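Bathroom Shelf Clear-Out: Gallery

We keep the spare toiletries in the small bedroom, in a wicker trunk and two shoe boxes. Twice a year everything comes out, gets sorted on the bed, and goes back in some kind of order. The last time was in December. These are the notes from the summer round, finished 24/08/2018.

The trunk

The trunk is from Ostel and has a hinged lid. It holds more than it needs to, and that is how we ended up with so much soap. The left hinge is still stiff. I put a drop of oil on it and left the lid open overnight.

Soap

Mostly Plindier bars, bought in a case. They keep well if the paper stays on. A few had picked up the smell of the mothballs from the closet and went to the laundry sink for hand washing. The rest were stacked on their long sides, labels up.

Shampoo and conditioner

Two big refill bottles, 1000 ml each, and a 540 ml conditioner with a pump that doesn't lock. The conditioner now stands upright in a plastic tub. The last one leaked through the bottom of a shoe box and onto the carpet.

Cotton and bandages

The bandages had come out of their carton and were all over the bottom of the trunk. They went into a tin with a lid. The cotton pads are in a zip bag beside it. Anything with a torn wrapper was thrown out.

Travel sizes

Hotel bottles, sample packets and a Cadwaladr wash kit that has never been used. The kit stays because the bag is useful. The sample packets were past saving, and most of them had gone hard.

Toothpaste

Every kind goes in one box now, standing on end so the names can be read from above. Toothpaste stays in its carton until somebody needs it.
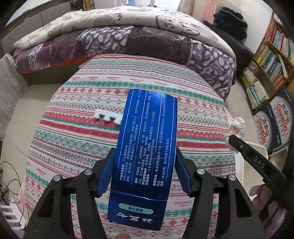 The one with 新三七 on the carton is a notoginseng toothpaste, and it is kept with the others. The ingredients and the directions are printed on the back in Chinese, so the carton gets saved until the tube is finished. Calcium carbonate is on the list, the same as in plenty of ordinary toothpaste.

The bed

Sorting is easier on the bed than on the floor. The striped blanket with the zigzags and diamonds stays on while we work and gets shaken out afterward. Nothing with a loose cap goes on it.

Back in the trunk

Heavy bottles at the bottom, soap along the sides, tins and bags on top. The toothpaste box sits by itself on the closet shelf next to the towels. The second shoe box was empty at the end and went out with the paper. A Grurura drawer divider is on order for the bathroom cabinet, 66 cm wide, and the razors will wait until it comes.

Contact | Copyright 2018, all pictures our own | Back to top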